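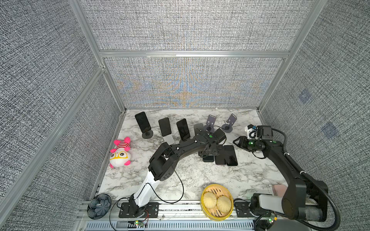 Zulema Aravena
Short fiction writer, Matville

August

PHONES ON STANDS

Eetu Nurmi had the handles by four in the afternoon. Hammad had shown him once, quickly, and gone back to his desk.

"Pick up a phone, put it on a stand," Hammad said. "Do it the way you'd do it at home."

At home Eetu dropped his phone on the bed. He closed his right hand and the right gripper closed. He opened it again.

The job sheet from Leinonen said 255 good runs by the end of the month. They had 16. A run was good if Hammad could watch it later without making the noise he made through his nose.

Eetu went for the pile. The first phone slid away from him and he followed it too fast.

"Slower," Hammad said, without turning around. "It learns the hurry too."

So he went slower. His grandmother had taught him to roll dough this way, her hands on top of his, pressing when she wanted him to press. She never explained any of it. He had been five, and he could still do it – he just couldn't have told you how.

He got the jaws around the next phone and lifted. 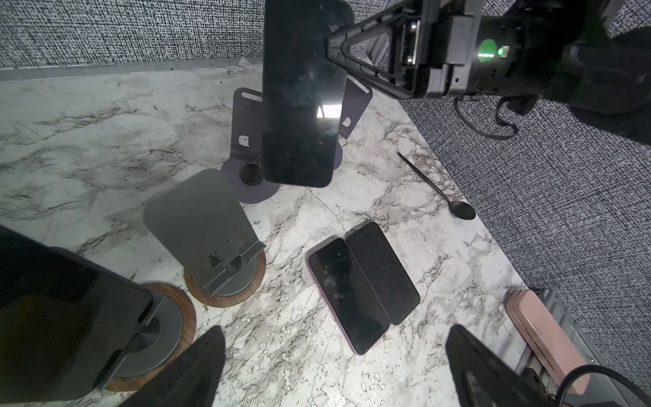 One phone up, stands waiting.

He held it over the table longer than he needed to. His shoulders hurt.

"Is this one good?" he asked.

Hammad had come to stand behind him. "Keep going," he said.

Eetu breathed out and began to bring the phone down.

Contact: stories desk, Flikari | © Zulema Aravena | Back to top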